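Why Does Wallpaper Say the Same Thing Over and Over?

4 min read · 144 shares · 13 comments

When I was seven I had chicken pox and spent days in bed staring at the wall. My bedroom had wallpaper with little sailboats on it, and one of the boats had a crooked flag. Then I found another crooked flag lower down. And another one below that! I thought the person who painted the boats must have been really bad at flags.

I had it all wrong, of course. The boats were never painted one by one. Somebody drew them once, crooked flag and all, and a machine printed that same drawing again and again down the whole roll. The drawing that gets copied is called a repeat, and once you know about repeats you'll start spotting them on curtains, pajamas, wrapping paper and your grandma's couch.

People in Europe were already printing patterned paper 500 years ago. They carved the pattern into a block of wood, so the parts they wanted to print stuck up and the rest was cut away. Then they put ink on the block, pressed it down on a sheet of paper, and lifted it off. If you've ever made a potato stamp, you've done the same job (with a smellier tool).

A block could only have one color of ink on it if you wanted clean colors, so a pink flower with green leaves needed a pink block and a green block. The printer had to put the second one down in exactly the right place. If it slipped a bit, the leaf ended up floating next to its stem like it had somewhere else to be.

Later on, people figured out how to put the pattern around a roller. Think of a rolling pin with flowers carved on it. You roll it through ink, roll it along the paper, and it keeps going for as long as you have paper. One full turn of the roller prints one repeat, so a fat roller can print a taller picture before it has to start over, and a skinny roller starts over sooner. 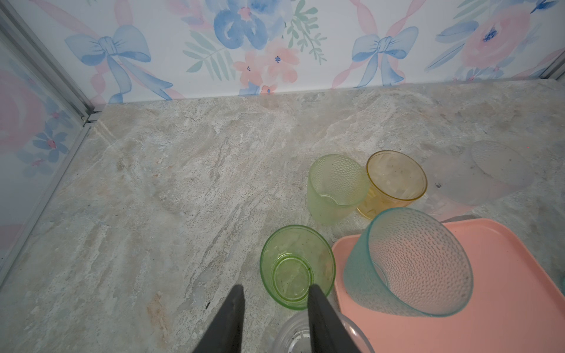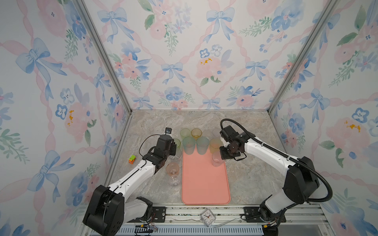 What happens to the pattern when one strip of wallpaper ends and the next one begins?

The left edge of the paper is drawn so that it fits the right edge, like two puzzle pieces that belong together. Half a flower on one side, the other half on the other side. The person hanging the paper slides the new strip up or down until the halves line up, and then smooths it flat.

My neighbor Vinh Trình hangs wallpaper for a living, and he let me help with a hallway in Melville last November. (Helping mostly meant holding the bucket.) The paper was a leafy one called Iltholm, and its repeat was 13 inches tall. The wall was 144 inches high, because it went all the way up beside the stairs. So we got 11 whole repeats, which makes 143 inches, and then one extra inch of leaf at the bottom. Try it on paper if you don't believe me. I had to.

Now comes the sneaky part. Some patterns line up straight across, so the same flower is at the same height on every strip. Those are called straight match. Other patterns drop down by half a repeat on the next strip, and those are called half drop. Half drop makes the flowers go in slanting lines, and your eye has a harder time working out where the pattern starts again. Vinh says half drop is prettier and also that it makes him grumpy, since you throw away more paper getting it to fit.

You can make your own repeat, and it's my favorite trick to show people. Get a square of paper and draw something in the middle, but don't let it touch the edges. A fish is good. Cut the square in 2 from top to bottom, using a wobbly line if you like. Swap the halves, so the left piece is now on the right, and tape them together. The outside edges used to be the middle! Now draw something new in the blank space between the pieces of fish. Make a few copies on a copier, put them side by side, and the fish will join up from one copy to the next. For a pattern that also repeats up and down, cut it across and swap the top and bottom before you fill in the gaps.

And if your fish has a crooked fin, every single fish will have a crooked fin. I like that about them. Go look at the patterns in your own house tonight and see if you can find the spot where one starts over. Start with something odd, like a bent leaf or a bird with a funny beak, and then look for its twin.

More like this

Why Is the Sky in Old Paintings So Brown?
How Do Buttons Get Their Holes?
Tôn and the Very Long Scarf: A Story About Knitting
What Glue Is Made Of
The Plinness Paper Boat Challenge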